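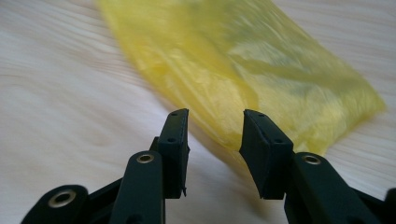

Jeanine Aerts wrote to ask whether the Trirau practice bay could survive a full college year of first-year electrical apprentices, or whether she should order two and keep one in a locked cupboard. Order one. The panels are meant to be ruined, and they come off.

# Trirau practice bay

The Trirau is a free-standing corner for people learning electrical installation. It has two walls, a floor frame and a removable strip of ceiling, which is as much building as most trainees need in order to put a socket in the wrong place. We make it in our workshop at Iltetlow and sell it to colleges, training centres and the odd parent whose child has reached a regional final and taken over the garage.

It started as a copy of the bays used in skills competitions. Then we found that competition bays are built to be used by very good people for a few days, and that a college bay has a harder life. So the uprights got thicker and the corner brackets moved to the outside, where they can be reached without lying on the floor.

## What you get

- Two wall frames in powder-coated steel, each 1004 mm wide
- A floor frame with levelling feet (our floor at Iltetlow slopes, so we take these seriously)
- One set of birch plywood panels, unpainted
- A ceiling strip for trunking and conduit runs
- A bag of fixings, with spares of the ones that roll under things
- Assembly instructions, on paper

Each bare wall frame weighs 17 kg. One person can carry it. Two people can carry it through a door.

## Panels

Panels slide in from the side and lock with a quarter turn. You can fit them either way round, so every panel has two lives, plus a third if you fill the holes and aren't fussy. Our own test panel took 47 different layouts before the ply around the fixing points gave up, though by the end it looked like something from a shooting range and we wouldn't have shown it to a judge.

Replacement panels are sold singly or in packs of 25. Any decent timber merchant can cut them too. The drawing is in the back of the instructions and we don't mind at all, but please check the thickness, as we get a steady trickle of calls about panels that rattle.

## The Wumiser timer

An optional extra, and the cause of some argument in our office. The Wumiser is a large wall clock that counts down, with a pause button behind a key switch. Competition trainers like it a great deal. Apprentices have described it in other terms.

It runs from the mains or from batteries, and the buzzer has three settings: off, normal, and one that we fitted because a customer asked for it and that we now advise against. It hangs on the Trirau frame or on any ordinary screw.

## Does it help people win things?

We are asked this every November, when the entry forms go round. A bay is steel and plywood. What it gives you is somewhere to run a whole task from start to finish, tidy up, and do it again on Thursday with the measurements changed. If your trainees currently practise on a bench with a board clamped to it, they'll notice the difference mostly in their knees, and in how well they read a drawing that goes round a corner.

Colleges with no interest in medals use it for ordinary assessment. It does that perfectly well.

## Questions we get

**Can it be left live?** The frame has an earth stud on each upright. Everything past that is for your own qualified staff and your own rules, and we won't give an opinion over the phone however nicely you ask.

**Can plumbers use it?** They can and do. Choose the heavy panel option, and expect the electricians to complain about the drips.

**Will it fit in a van?** Flat, yes. Assembled, no, and please stop trying.

**Can we have it in another colour?** It comes in grey. We once did a blue one for an open day and it scratched to grey along the bottom anyway.

**Does it link to a second bay?** Yes. Ask for the joining plates, which are free with an order of two or more. Back to back works best, with enough room at the ends for an assessor to hover.

## Delivery and returns

Bays are made to order. Verstraete handles delivery and will bring them to a ground-floor room; stairs are by arrangement and depend on the stairs. Unused panels can come back to us. Used ones can't, including those used "only a bit".

Prices are on the current list, sent on request with a drawing of the assembled bay. Give us the ceiling height of your room when you write, measured to the lowest pipe.

Page last updated 2019-02-02.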